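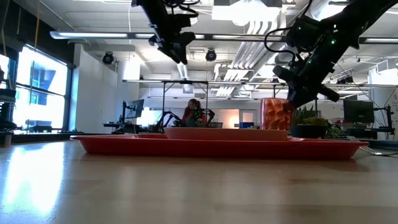
Teleop or hand guiding for setting and clearing a tray? Two arms, one cup that hates me

Forum: Learning from Demonstration > Data and Demos
Page 1 of 1

benchgremlin
Original poster

Long-time reader, first-time complainer.

We've got a two-arm setup doing table work. Red tray, shallow bowl, tall cup, fork. The job is dull on purpose: pick up the cup with the right arm, steady things with the left, put it all where it belongs, don't launch anything at a colleague. Demos are done by remote control, one leader handle per hand.

I'm 3,000 demos deep across the whole task family and the policy has learned my personality. It goes to the cup, stops beside the rim, has a little think, shuffles sideways, has another think, then closes. That is exactly what I do. I'm judging depth off a monitor and I hover until I feel brave. I have taught an expensive machine to dither.

The lead on our project (internal name Olvera, don't ask, I wasn't in the meeting) wants to switch to hand guiding, where you grab the arm and walk it through. I reckon that swaps one set of problems for another. Has anyone done both on the same task? Would prefer answers from people who've had to clean the data afterwards.

tallow_and_tin

Both, for two years, on kitchenware. Hand guiding wins for grasps. You can feel when the fingers touch the cup, so you don't hover, and the path comes out looking like something a person meant.

Your lead is right. Sorry.

mullionman

Your lead is half right, and it's the half that doesn't matter for two arms.

Hand guiding one arm is lovely. Hand guiding two at once, you end up standing in the middle of the workspace hugging the robot like it's come home from the war. Your elbows are in every camera view. Your policy then learns that cups get picked up when a torso arrives.

tallow_and_tin

You replay the trajectory afterwards with nobody in view and record that. This has been standard practice forever.

mullionman

And how often does the replay land? The bowl is a centimetre off from where it was, the arm does its lovely meaningful path into fresh air, and you're resetting the tray for the rest of the afternoon. I kept a tally once. Out of 15 replays, 11 were usable. Now multiply by benchgremlin's 3,000 and tell me how you feel about standard practice.

tallow_and_tin

I feel that you need to put some tape on your table.

benchgremlin
Original poster

We have tape. The tape has layers. There is tape from before my time that everyone is afraid to peel.

To answer a PM: the cup is the faceted kind, bumps all over it. I thought the texture would help grip. What it does is give the fingers a different bit of bump every time, and if I come in slightly off it turns a few degrees in the grasp. Then I correct, and now there's a correction in the demo.

osprey_flat

Corrections are fine! Keep the corrections! I'm begging people. If every demo is perfect, the first time the cup twists on its own your robot has no idea what to do and just stares into the middle distance. I label mine as recoveries and keep them all in. The ones I bin are the hovers, because a hover is the operator's problem and says nothing useful about the cup.

Easy test: plot gripper speed for the two seconds before closing. If it's flat at zero, trim it. I trimmed the dead time out of my lot and the dithering mostly went away without recording a single new demo.

mullionman

Seconded on trimming, with a warning. If you cut the pause but the arm also drifts a bit during it, you get a jump in position, and the policy will learn to twitch. Check the pose at both ends of the cut before you join them.

osprey_flat

Yes, good point, should have said. I only cut where the pose change is tiny. If it's drifting, I leave it or chuck the whole demo.

gumleaf_actuator

Can I be the boring one and ask about the operator's view? If you're watching one fixed camera from the side, of course you hover. Side on, a tray is a thin red line with things standing on it. You can see how high the gripper is and you've got no clue how far back it is.

We put a second monitor beside the first with the wrist view and the new operators stopped hesitating within a morning. The old operators complained that it was distracting, kept hovering, and are still the old operators.

benchgremlin
Original poster

I am looking at one fixed camera from the side. I feel personally attacked and also slightly helped.

kettlewright

Different angle: which leader handles? I had the Skevari ones and there was enough slack in the trigger that the first third of the squeeze did nothing. Everyone learned to pre-squeeze, so every demo had the gripper half closed on approach. Fine for a fork. Terrible for a wide cup. Went to the Damura set, much stiffer, and my hands hurt but the data's better.

tallow_and_tin

You can fix slack in software.

kettlewright

You can. I did. Then somebody updated the firmware and I had it twice, going the other way.

mullionman

For the record I'm not anti hand guiding. For the fork I'd use it tomorrow. Thin thing lying flat, you want to feel the table under the fingertips, and by remote you either scrape or miss. One arm, short motion, no hugging required.

tallow_and_tin

So we agree.

mullionman

On forks.

benchgremlin
Original poster

Right, update. Did the cheap things first: wrist view on a second monitor, and osprey_flat's speed plot over the existing demos. The plots are mortifying. There's one session from October where I'm parked next to the cup for so long I think I'd gone to get a coffee.

Trimmed the clean ones, left the drifters out, kept the twists and tagged them as recoveries. Retrained overnight. It goes for the cup with one small pause now instead of three, which is better manners than I have. The sideways shuffle is still there. Starting new demos with the wrist view to see if that shifts it.

Told the lead we'd try hand guiding for the fork only. The lead said that was the plan all along.

gumleaf_actuator

Get someone else to do a batch too. If all of it comes from one pair of hands, you'll be chasing your own habits till you retire. We swap operators every hour at Canilitz and the worst quirks wash out.

tallow_and_tin

Or they average. I've seen a policy trained on a left-side approacher and a right-side approacher. It went straight down the middle and knocked the cup over with great confidence.

gumleaf_actuator

That's why you agree on the approach side first.

tallow_and_tin

Have you met operators?

benchgremlin
Original poster

I've asked the person at the next desk to do a batch. They've watched me do this for months, so they'll either be excellent or do a very cruel impression. Will post the plots.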